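19 June 2025

I write this in the evening with my tea already finished and the window open. My thumb is still a little blue under the nail. It does not hurt now, only when I press it, and of course I press it all the time.

I want to put down the whole matter of the bag while I remember it properly, because tomorrow I must write the fault report for Pitkänen and there I cannot write how I felt.

For two weeks we have been teaching the bag task. I hold the gripper in my hand, I take the cloth between the two finger pads, I open the mouth of the bag, I bring it to the object, and so on, and later the arm at Brornach should learn to do the same from my recordings. Siwan says I have patient hands. I think I only have slow hands, but slow is good for cloth. With boxes everything is simple. A box stays where you look at it. Canvas goes where it wants, and when you pinch one fold there are already others making themselves beside it.

The morning was good. I did 40 pinches on the rim and on the folds near it, and I noted every one in the book. I was even a little proud. The pads closed one against the other very straight, with only the thin line between them, and the cloth came up over the tips in a soft bunch. 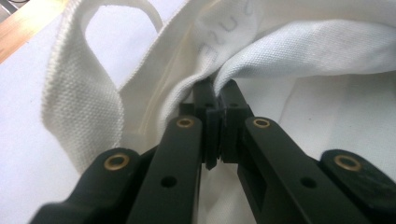 Diary / Work / Faults and near misses

After the lunch it began. I closed the gripper on the cloth, I lifted, I wanted to let go, and the left finger stayed where it was. The right one opened as it should. The left one waited, perhaps one second, and then it jumped open all at once. The bag fell down and I said a word in Hungarian which Siwan has unfortunately learned already.

I did it again to be sure. The second time nothing happened, all normal. The third and fourth also normal. Then at the fifth it stayed again. This is the kind of fault I like least. If a thing is broken I can say it is broken. If it is broken only when it feels like it, then I start to think that it is me, that my hand is tired or that I release too early.

So I did a foolish thing, and I want to write it honestly here. I should have put the tool down and taken off the power from the small Clorner box, as it says on the card on the wall. I wrote half of this card myself in February. I did not do it. I held the handle in my right hand and with the left thumb I pushed on the inner arm, near the brass bushing, to feel if there was friction. There was friction. Then there was no friction, and the link came over and took my thumb against the outer one.

It was not strong. It was like when you close a drawer on yourself. But I could not take the thumb out at first, because to open it I needed to release, and to release was exactly the thing which did not work. I stood there like a person who has caught herself. Siwan came round the table and pulled the plug, and then she turned the arm back with two fingers, very gently, and I was free.

She did not shout. I would prefer that she had shouted a little. She only looked at my thumb, brought the cold pack, and asked me, "Rozália, what does the card say?" I told her what the card says. She nodded and went to make tea for both of us.

I was ashamed more than hurt. I am the one who always says to the students from Lelen: power off, then fingers. They are 7 this term and I have said it to every one of them with my serious face.

When my hand was better we looked for the reason together, this time with the plug lying on the table where we could both see it. We worked the fingers by hand over the bag, open and closed, and watched each joint. Siwan had the torch. The right side went smoothly all the way. On the left there was a place, near the end of the movement, where it became heavy and then light again.

She thought of the bushing, that it had turned in its seat. I thought of the screws, because I had changed the pads the day before and maybe I had tightened too much. I must say that I was afraid it would be the screws. We loosened them by a quarter turn and the heavy place was still there, exactly the same. I am sorry to say this made me glad.

Then we took out the left side, and inside the joint there was fluff. Real fluff, from the canvas, rolled to a small hard thread and pressed between the bushing and the arm. Every pinch gives a few fibres, I suppose, and two weeks of pinches give a thread. Siwan pulled it out with tweezers and laid it on a sheet of paper. It looked like nothing, like something you brush from a sleeve.
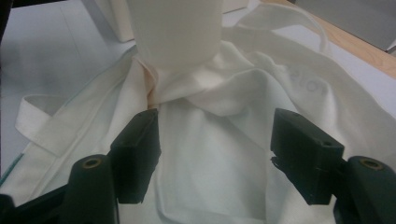
We cleaned both sides, also the good one, and put everything together again. Then we did 40 more closings without any fault, Siwan counting and I with the handle. I was nervous until the end. It does not prove so much. In the afternoon it had already gone well three times in a row and then stuck, so I will believe it when it has worked some more days.

What I do not know is how many of the recordings are bad. If the left finger was already late in the last days, only a little, so that I did not feel it, then I have taught the arm to be late also. I must go through the files and compare left and right at every release. This will be a long and boring work and I think I have deserved it.

For the report:
Left finger stuck on release, then opened suddenly. Cause: fibres in the joint. Joints to be cleaned every 2 days when we work with cloth. Operator put thumb in the linkage with power on. Operator was me.

Siwan wants to add a small cover over the joints, printed, with a soft edge. I said the cover will also collect fluff. We did not agree about it and went home.

I must buy plasters, and ask at Brornach if their gripper has the same bushings. Also call Mother, I forgot it yesterday.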